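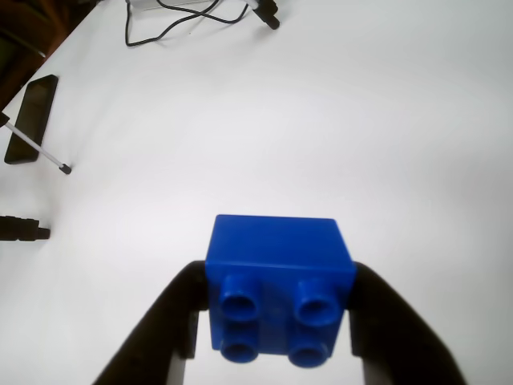
Can a beginner get the Jallo gripper kit doing something useful in one semester? With a patient lab partner and a willingness to redo the wiring, a beginner can, and I know because that was me.

So this is my report on the Jallo, the two-finger gripper kit sold by Brurnine. Our class had a budget of $425 per team for hardware and the kit took almost all of it, so I really wanted it to be good! The job my partner Nhung Hầu and I picked was simple on paper: pick up a toy brick, carry it over to a clear plastic box, and let go.

Building it was the fun part. The instructions have 38 steps and most of them are fine (step 22 shows a bracket upside down, and that cost us an evening). The frame went together with the one hex key they give you, and the servo bolted in on the first try. I had never crimped a wire before October and now I kind of like it.

Software was rougher. The kit comes with a little control program called Valutetti, and it works, but the menus are in a strange order and the word "home" means two different things depending on which screen you're on. We ended up writing our own short script for the open and close commands — way easier to change when we were testing grip settings.
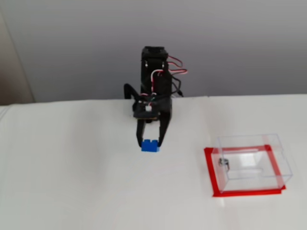
Nhung says the grip force setting is the one thing she'd want explained better, because the manual gives you a number from low to high and never tells you what it does to the fingers. I agree with her. We started way too high and the servo buzzed the whole time it was closed, then we went too low and the brick slid out halfway over.

After that we ran a proper test. We did 114 tries with the same brick, starting it in a slightly different spot each time, and wrote down every one that missed. There were 11 misses. Most of those were the fingers coming down at a bad angle and nudging the brick away, and a couple were the brick landing on the rim of the box and bouncing off (so annoying to watch).

Our instructor, Gobnait Cullinane, asked how it compares to the Escobar kit the other team bought. I only got to play with theirs for one afternoon, so take this lightly, but it felt stiffer and the program was nicer. The Jallo was easier to take apart and fix, and we took ours apart a lot.

Would I buy it again? For a class project, sure. I'd put the wires in sleeves from day one and skip the included zip ties — they snap. Next semester we want to try softer pads on the fingers and see if the angle problem gets any better.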